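4.2 The sink end of the counter

I'll admit the dishwasher was never meant to get its own section! When I started the Hiltside kitchen study, I was all about storage (cupboards, drawers, who can reach what), and cleanup was a box on the last page of my form. Then I read back through my notes from the first 30 home visits, and people kept talking about the same stretch of kitchen, the bit between the sink and the dishwasher. They had opinions. One household in Quintela gave me a full tour of their plate-stacking rules before I'd even taken my coat off.

So in February I went back and looked at that stretch properly. I was after two things: where a dish sits between being rinsed and being loaded, and how much floor you lose once the door is down. Figure 3 is a good place to start, with the sink and the machine sharing one long run of white counter. 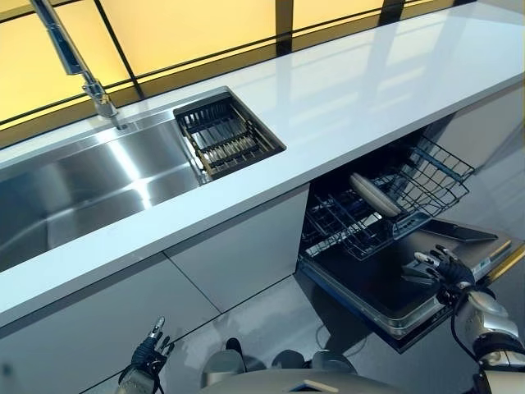 Figure 3. Sink with slatted drying rack at its right end, and open dishwasher with one plate in the upper rack.

I got very fond of the slatted rack. It rests over the smaller compartment of the sink, so a rinsed plate can wait there without taking up any counter, and it's on the same side as the dishwasher. In kitchens where the rack lived on the far side, people told me they carried plates back across the basin and dripped all over the place (I do this at home too, every night).

The door is the other half of the story. Lowered nearly flat, it takes a big bite out of the standing room in front of the cabinets, and pulling out the upper rack puts even more stuff in your way. My Kornolell households mostly loaded from the side for this reason, with their feet parked by the sink and a twist at the waist. I didn't measure the twist, and I wish I had. I come back to it in Section 5, along with the two kitchens where the door blocked a drawer completely.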